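OK so I finally dropped my landline. Had the same number since I moved to Brodside and I'm weirdly sad about it?? A little thread, sorry in advance.

The only people who ever rang it were my mum, the dentist and a man who wanted to clean my ducts. I don't have ducts. I told him that every time and he was always so polite about it.

Cancelling took three calls. First one, on hold for 20 minutes with the pan flute music. Second one got dropped. Third one I got a lovely woman named Hadiza who did the whole thing before my tea was cool enough to drink.

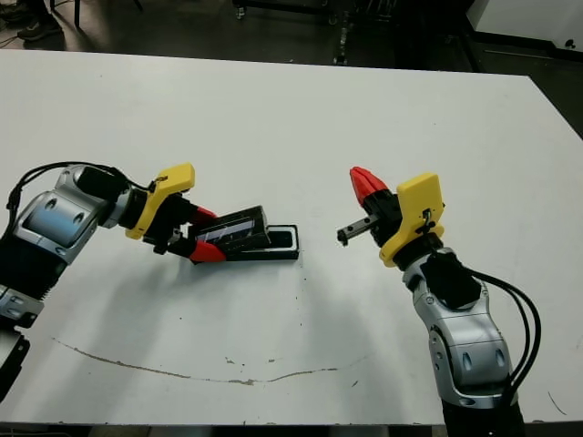 Anyway she asked if I wanted to keep the number "parked" for a small fee and I very nearly said yes. For what! It ends in 2892, I've been rattling it off at pharmacy counters half my life — that's the whole attachment.

Mum is taking it badly. She doesn't trust the mobile, says I sound like I'm in a biscuit tin. She has my number written on the inside of her pantry door in marker and now she has to find the marker.

My neighbour Tímea still has hers, a big cream-coloured one with the curly cord, and she says she'll be buried with it. Fair enough.

Does anyone want a perfectly good phone table, by the way? Little seat on one side, shelf for the directory. Pickup only, bring a friend, it's heavier than it looks — and the stairs here are steep.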